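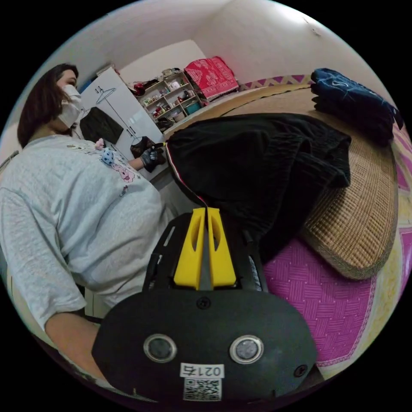 Course materials > Home Textiles > Unit 6: Folding and Storing Clothes

UNIT 6 - HANDOUT

Last updated: April

Welcome to my favorite unit! Folding gets treated as the dull bit at the end of laundry, and I hope to change your mind about that. How a garment is folded decides how it hangs on you the next morning, how long its trim stays flat, and whether you can find it at all in a full wardrobe.

Read this before the practical, and bring one thick top and one thin one from home. Dark colors are fine, and in some ways better practice, as you'll see under section 3.

1. The surface

Most of us don't own a folding table, so we use the bed. A bare mattress or a loose sheet gives way under your hands, and the garment shifts every time you smooth it. A woven straw sleeping mat laid over the bedsheet, like the tan one with the brown border, makes a lovely firm surface! The bound edge also gives you a straight line to work against. Run a palm over the mat first and feel for broken straws, which will catch on knits.

Keep finished stacks at the far end and work at the near end. The navy clothes on the mat are placed that way, up out of reach of the sleeves of whatever comes next.

2. Fleecy and knit tops

Spread, smooth, fold. Students always want to hurry the spreading, and it's the step that matters most.

- Lay the top face down and pull the hem straight with both hands.
- Smooth from the middle outward. Don't stretch a knit to make it lie flat - pat it.
- Bring one side in to the center, sleeve laid down along the body, then the other.
- Fold up from the hem, in half or in thirds depending on your shelf.

Thick fabric wants fewer folds. Rianne Coppens, who taught this unit before me, used to fold a heavy fleece just once across and stop there, and her shelves looked wonderful.

If there is a trim, such as the thin red-and-white stripe on the black garment, let it decide where the fold goes. A crease straight across a trim is hard to get out again. Shift the fold a little to one side and the stripe stays smooth.

3. Dark on dark

Black and navy look nearly the same in evening light. Sort them by a window, before folding. Dark fleece also shows every bit of lint, so do a quick pass with a brush or a damp hand while the piece is still spread out.

4. Putting away

Hang what creases, fold what stretches. Knits go on shelves, heaviest at the bottom. The top of a wardrobe is good for boxes of out-of-season things, and I'd label the side facing the room. Hooks and mesh bags on the door are handy for odds and ends, but check that the door still shuts!

For the practical

Work in pairs, 30 minutes in all. Each pair folds 6 garments, swaps stacks and unfolds the other pair's work to look for creases. Lieven Verhoeven will have the spare mats in room 222. Write down which fold you chose for your thick top and what you would change, and hand it in to me on the way out.

Anouk Vanhove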